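Visit to the Grandside Toy Library, February

Members of the Nallent Play Forum visited the toy library at Grandside, which lends to 300 families across Drurninden. The visit lasted two hours. Loans run for 3 weeks and may be renewed once. Staff explained the checking of returned sets and the charges for lost parts. The Forum was grateful for the welcome and will visit Dauda next.
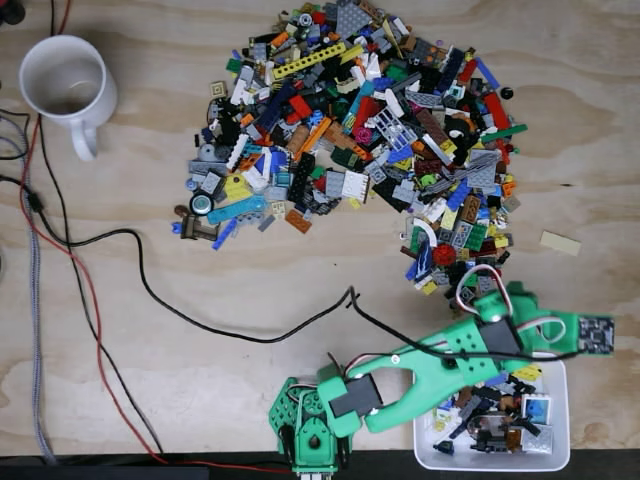 Mixed LEGO pieces on the table, with sorted pieces in the white bin.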